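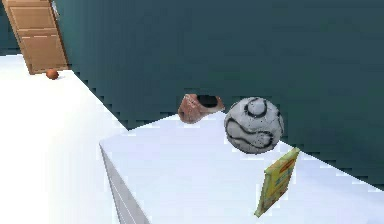

Go up one sheen level and the marks will stop, according to Yuk-lan Tsang, but I'd like a second opinion before I buy another gallon of dark paint.

Shiny marks on dark matte wall paint
Posted by parkside_ell, 1 Nov 2022

We painted the playroom with Kotadetti matte in a dark blue-green. It got two coats over a tinted primer. The color is what we wanted, but every place someone brushes against the wall turns shiny. If I wipe a spot with a damp cloth the shiny patch gets bigger. The paint had 7 days to dry before anything went back in the room. The can says washable. The color code is 607 if that helps anyone.

Do I have to repaint the whole wall, or can I touch up the bad spots? And is there a clear coat that would protect it without making it glossy?

Yuk-lan Tsang
What you have is called burnishing. Matte paint looks flat because the surface is slightly rough, and rubbing smooths it down. It happens with light colors too, but you don't notice it there. Washable only means the paint won't come off when you wipe it. It doesn't mean the sheen will stay even.

A week is enough time to move things back in, but dark colors carry a lot of tint and can take a month to harden fully. Leave the walls alone until December and don't wipe them before then. If you have to clean something, use plain water and a soft white cloth, and dab.

If it still marks after that, repaint with the same color in eggshell. You don't need primer over sound paint. Wash the wall, let it dry overnight, scuff it with fine sandpaper, dust it off and roll on two coats. Paint corner to corner. Touch-ups on dark matte nearly always show, even from the same can – the roller leaves a different texture than the brush.

I would skip the clear coat. I tried Arard flat clear on a hallway and got cloudy streaks where the roller overlapped. I ended up sanding it and painting over it anyway.
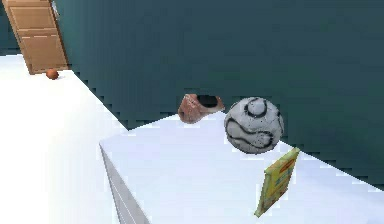

More answers

hollis_b
Just touch it up. I do mine every spring with a small foam roller and it's fine. Feather the edges. Mine is gray though, not a dark color.

rm_tolland
Agree on eggshell. One thing to add: eggshell is not the same from brand to brand. Fakesix eggshell is close to what other companies call satin, and in a room with a big window you will see every bump in the drywall. Ask the store for a sample and paint a piece of poster board with it. Look at it in the morning and again at night with the lamps on.

Also stir the can well, all the way to the bottom. Mine had a layer of tint sitting down there and the first wall came out lighter than the rest.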